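机器人社工作日志
2021年10月22日
记录：叶宗翰（Tsung-han Yip），给自己看，也给下次接班的同学看

今天到得比平时早，本来想着趁大家还没来，先把上周留下的那堆尾巴收拾掉，结果一坐下就开始看录像，一看就停不下来，等Nesma Ragab进门的时候我连电源都还没开。她倒是没说什么，把书包一放就去接线了，真是个好队友。

先说进度。我们这组的题目还是老样子，手持夹爪录示范，录完拿去训练，十一月校内展示的时候让Pumness那台小臂自己把东西夹起来、放到指定位置。Wesen（就是我们给数据整理脚本起的名字，别问为什么，问就是那天晚上太困了）目前能自动切段、对时间戳、把明显坏掉的片段挑出来。到昨天晚上为止，库里一共有1,934段示范，听起来挺多的吧？我也很得意了一会儿，可是Nesma翻了翻就说，里面有不少是我们刚开始练手那阵子录的，动作犹犹豫豫，夹爪在半空中停好久才下去。这种东西喂给模型，模型也会跟着犹豫。她说得对，我心里其实早就知道，就是舍不得删。

商量下来，旧片段先不删，单独放进一个文件夹，训练的时候不读。以后要是有空做对比，还能拿出来用。

然后是今天的重点，影子。上一版模型在白桌面上老是出怪动作，明明夹爪还离得很远，它就突然往左下偏，好像看见了什么东西要去够。我们查了标定，查了延迟，连夹爪的橡皮垫都换了新的，都没用。最后还是Nesma把出错的片段一张一张翻过去，才觉得可能跟影子有关系。灯从上面照下来，手一伸过去，桌上就是一大团灰，有时候比真正的东西还显眼。模型哪里分得清呢，换了我第一次看也要愣一下。拇指那一块尤其厉害，边缘比别处清楚得多，尖尖地朝右上方伸出去，活像一只连指手套。
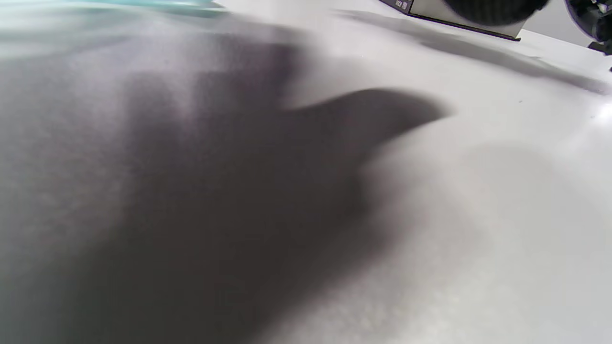
影子问题的处理办法（讨论稿，欢迎在后面补）

一、录的时候把手的位置也当成变量。以前我们总觉得手越稳越好，每次都从同一个方向进来，这样影子也就永远长一个样，模型自然会把它当成线索。从今天起，每录30段就换一个进入方向，换人录也行，左手录也行（我左手实在不灵光，见谅）。

二、灯先不动。我本来想借Prirnum那盏带柔光罩的灯，把影子打淡一点，画面也会好看些。Nesma反对，她说展示那天的场地灯光我们根本管不了，现在把影子弄没了，到时候照样要吃亏。想了一路，回来还是觉得她有道理。

三、训练时加亮度扰动，再随机叠一些边缘模糊的灰块，强度不要太大。Tsang那个增强工具里有现成的函数，参数我抄在白板右下角了，擦白板的同学请手下留情！

四、专门留一批只有影子、没有抓取动作的片段，做负样本。手在桌子上方晃一晃，不碰任何东西，录完就收。这一批请单独命名，千万别混进正式数据里，上次混过一回，我找了一整个下午。

下午按新办法试录了4组，两个人轮流来，录的人不许看屏幕，看屏幕的人负责喊停。感觉比以前累，可是节奏好多了，中间只重录过一次，是我自己忘了按开始键。数据已经拷到共享盘，还没有训练，所以影子到底是不是真凶，现在谁也不敢打包票。也有可能忙了半天，问题还在标定上，那就只好再从头查一遍，到时候请大家不要笑我。

顺便说一句给新来的同学：夹爪拿在手里的时候，手腕放松一点，不用攥那么紧。我头几次录完，第二天连笔都握不住，后来才慢慢找到感觉。镜头录之前拿软布擦一擦，别用袖子（对，说的就是我）。

待办：
旧片段移到单独文件夹（我）
负样本先录5组，看看够不够用（Nesma，我帮忙喊停）
增强参数写进Wesen的配置文件，别只留在白板上（我）
今晚挂上训练，明早谁先到谁看一眼曲线，截个图发到群里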